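Febrero, ya de noche

Hoy he vuelto de la batea con las manos hinchadas y contentísima, y eso que salimos a las seis y con un viento que cortaba la cara. Helju Sepp me había prometido enseñarme las cuerdas nuevas de mejillón y cumplió, como cumple siempre, con su termo de café y su paciencia infinita (¡las preguntas que le hago a esa mujer!). Levantamos 17 cuerdas antes de desayunar. Las de Faltholm venían cargadas, preciosas, con la concha azul casi negra; las de Okness, en cambio, flojitas, y Helju cree que las colgamos demasiado juntas el otoño pasado. Habrá que desdoblarlas con calma – yo calculo tres mañanas, ella dice que una.

Del alga prefiero no hablar mucho todavía. Hay 32 metros sembrados y en algunos tramos la lámina ya me pasa de la mano abierta, pero en otros no veo más que pelusilla.

El teléfono, el tablero de ajedrez y los brazos sobre la mesa.

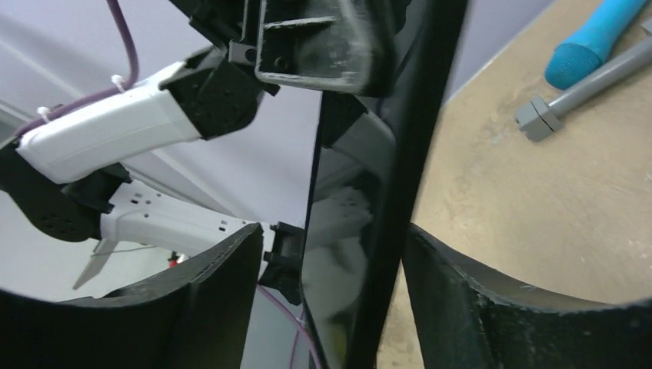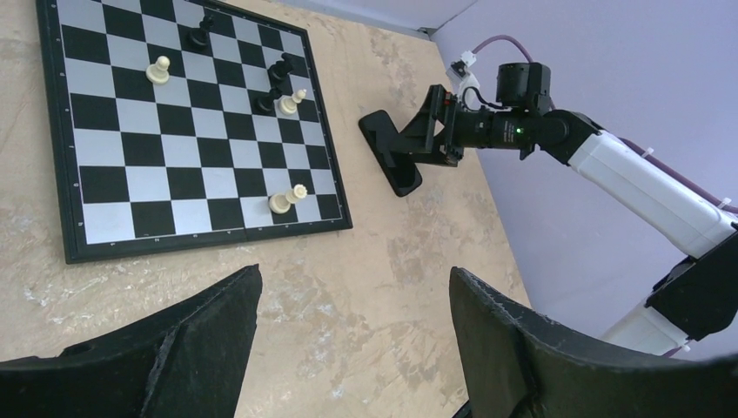
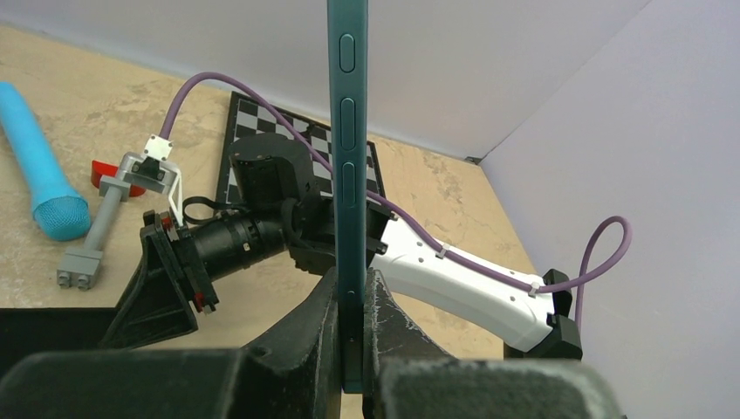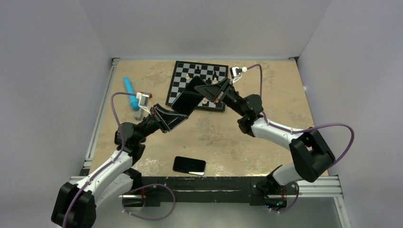 Mañana tengo que llamar a Adomaitis por las boyas, que me debe respuesta desde hace no sé cuánto, y preguntarle de paso si le queda cabo del grueso. También quiero guardar un saquito de mejillones para mi hermana, que los hace con laurel y vino blanco como los hacía mamá. La Kikus se queda amarrada hasta que afloje el viento – pobre barca, bastante ha hecho hoy. Me voy a la cama con los calcetines puestos.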